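Mardi, fin de matinée, chez Clavex. Vingt minutes d'entretien, pas plus, le responsable du kit a un train. On parle du Gasier, bras de table vendu en pièces avec pince et carte de commande, et de son abonnement d'assistance.

Première question, le prix. « 400 euros, pince comprise. On voulait rester en dessous de ce que paie un lycée sans passer par trois signatures. » Et le montage ? « 8 heures la première fois. Les gens qui disent deux heures, ils l'ont déjà fait. »

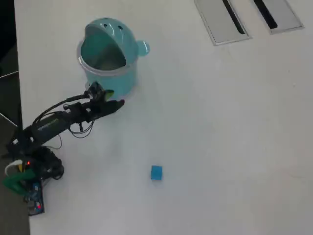 Le câblage, c'est la plainte qui revient le plus sur le forum. Il ne discute pas. « Les gaines, on les a en option, c'est une erreur. Elles seront dans la boîte en mars. » Même prix ? Il hésite. « Même prix, oui. Enfin normalement. »

Sur la notice, par contre, il se défend. 40 pages, traduites de l'anglais, avec un chapitre calibrage que j'ai relu deux fois sans tout comprendre. « Celui-là on le réécrit. Kettunen, notre distributeur, nous a envoyé une liste longue comme le bras. » (Il ne l'a pas fait exprès.)

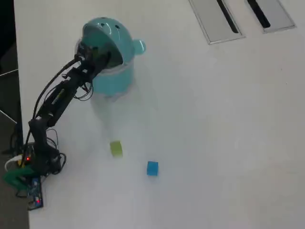
Les exercices livrés avec le kit viennent de chez Plonditz, qui fait aussi les fichiers de démo. Niveau un, prise simple sur table. Niveau deux, travail dans un récipient, et là ça se corse : avec un pot à couvercle relevé comme le bleu-vert, la pince doit passer par l'ouverture, et les petits cubes posés devant paraissent tout de suite plus faciles. « Le bord, c'est ce qui fait rater les débutants. Ils règlent la hauteur et oublient l'angle du poignet. » Il conseille de commencer lentement, vitesse réduite, quitte à s'ennuyer un peu.

Et les doigts ? Remplacables, vis standard, jeu de rechange à 12 euros.

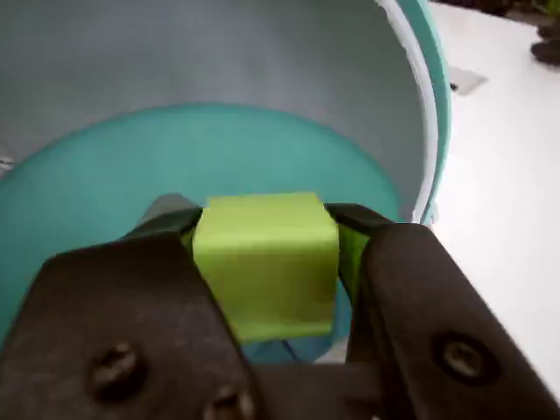
*Le cube vert entre les doigts de la pince, dans le récipient.*

Reste le SAV. Réponse sous deux jours, promet-il, « sauf en août ». L'abonnement n'est pas obligatoire, les mises à jour restent gratuites sans lui. Je demande si une version deux bras est prévue. « On y pense. Je ne vous donne pas de date, la dernière fois on me l'a ressortie pendant un an. »

Il prend sa veste. Dernier truc, depuis le couloir : lire la page sur l'alimentation avant de brancher quoi que ce soit.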